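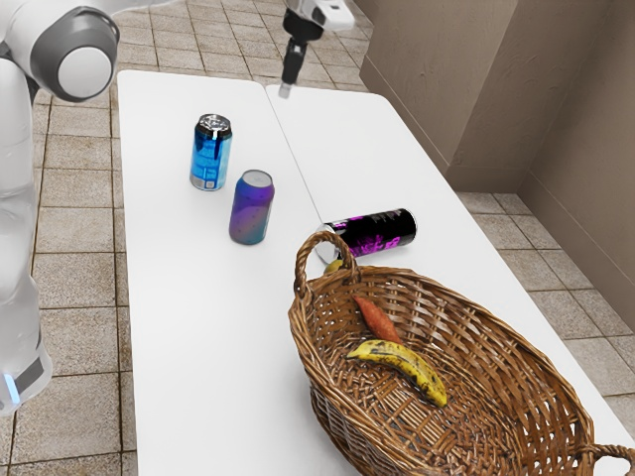
Home | Projects | Minutes | Contact

Gretach gripper comparison -- minutes, April 9, 2021

Present: Wilma Willems (chair), Kavitha Lobo (notes)

1. Simulation runs. Kavitha reported that the Boline two-finger gripper has finished 600 of its 1,000 planned runs on the two-table layout. The Gakgate gripper has not been started. Wilma asked that both use the same cans and produce, with the basket left where it is.

2. Wrist camera. Two resolutions were discussed. Wilma thinks the lower one is enough for cans but wants the higher one kept for produce. Agreed to keep the higher one for now.
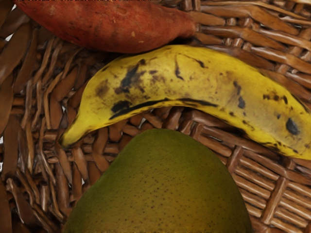
Basket interior with sweet potato, banana and a green fruit.

3. Crowded items. Kavitha will log basket picks separately from table picks -- at present they share one results file. Finger force limit stays at the current setting until both grippers have been run.

4. Single items on the table. Wilma proposed 60 extra runs per gripper with the sweet potato alone.
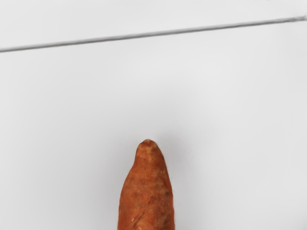
Kavitha agreed, provided the start pose of the arm is fixed first. She will send the pose file to Wilma before the next meeting.

5. Controller. Deferred.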